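Frequently asked questions about the Murinel hand grippers

I get the same handful of emails about this build over and over, so I finally sat down one evening and put the answers in one place. If yours isn't covered, write to me and I'll add it when I can (no promises on speed, September is a mess).

What is Murinel, exactly?

It's my name for the handheld grippers I've been building at home and at the Mostmont shared workshop. You squeeze, the fingers close, and the thing records what you did so a robot arm can learn from it later. There's no motor in the handheld version at all. The arm comes afterward, and it's bolted to a bench at Mostmont because my apartment has no place for it.

Did you design it from scratch?

Oh gosh, no. I started from open plans that a few people had already cleaned up, and then I changed the side plates, the finger mounts and the trigger linkage until it stopped pinching my palm. Diệp Vũ redrew the linkage twice and deserves most of the credit for it feeling so smooth now!

How much did it cost?

I've spent $898 so far, and that covers everything except the arm. Please don't take it as a parts price. It includes a spool of filament I left out in a damp garage, two sets of bearings in the wrong size, and a lot of screws. If you already have a printer and some patience you'll do better than I did.

Why are the fingers yellow?

I had yellow. Also, they show up nicely against most things in a house, and when I'm going back through recordings I like being able to spot the fingers right away. Print yours in whatever you want, but I'd stay away from white if you plan to handle bedding.

Why cloth? Wouldn't blocks or cups be easier?

Much easier, and I did cups first. But I want help with laundry, and a cup never taught anything about laundry. Cloth slumps, it bunches, it hides its own corners, and a grip that looked great a second ago has nothing but one loose thread in it. I practice on knits mostly, on top of the bed, with the gripper in my hand and whatever is clean.

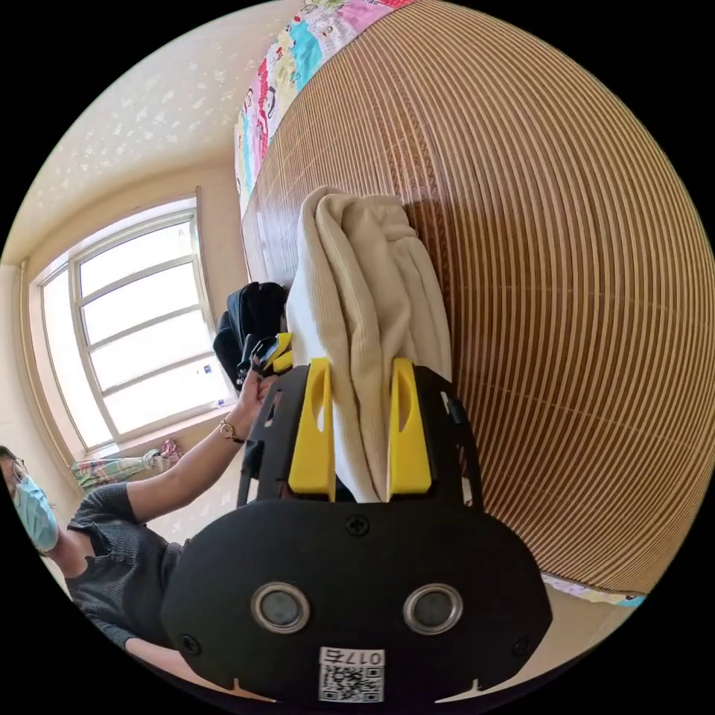
Sumathi Bhat wrote in to say that she would start with flat cotton dish towels and leave anything ribbed for month two, because her own fingers kept sliding along the ribs until she glued strips of bike tube to them. I tried the bike tube. It grips like crazy! It also leaves gray smudges on light fabric, so I went to a softer pad from Brinel and I've been happy with it, though it does wear down at the tips and I swap it more often than I'd like.

How hard do you squeeze?

Less than you think. My first recordings were all death grips, and the arm copied them faithfully and stretched the neck out of a perfectly good T-shirt. Now I close until the fabric stops slipping and leave it there. For thick stuff I gather more of it between the fingers before closing, and that helps more than extra force.

How long is one session?

I do 10 short runs and then take a break, and I stop for the day when my wrist says so. With the camera and housing on it the gripper gets heavy at arm's length. Estela Maldonado can do double that, but she climbs.

How many recordings do I need before the arm does anything?

I wish I had a good number for you. My arm made its first decent pickup after more than 14 evenings of recording, and it was a washcloth. Folding is still pretty bad. It will get one sleeve across and then kind of pat at the other one.

My fingers don't close evenly. What did I do wrong?

Probably the linkage screws. If one side is tighter than the other, that finger lags. Back them both off, close the fingers on a folded sock, then snug them up a little at a time, switching sides. If it still drags, check the slots for leftover support material. Valentina Ledesma found a sliver in hers after a whole weekend of blaming the springs.

Can I buy one from you?

No, sorry! I make these for fun, and I'd hate to have orders hanging over me. There's usually a spare on the shelf at Mostmont that members can try out, and if you bring your own filament someone will help you print a set.

Will it work with a Prokopenko arm?

Violeta Jara has one running with an adapter plate she drew herself. The holes are a bit off on my copy of the file, so measure before you drill. I'll put up the corrected one once she sends it over.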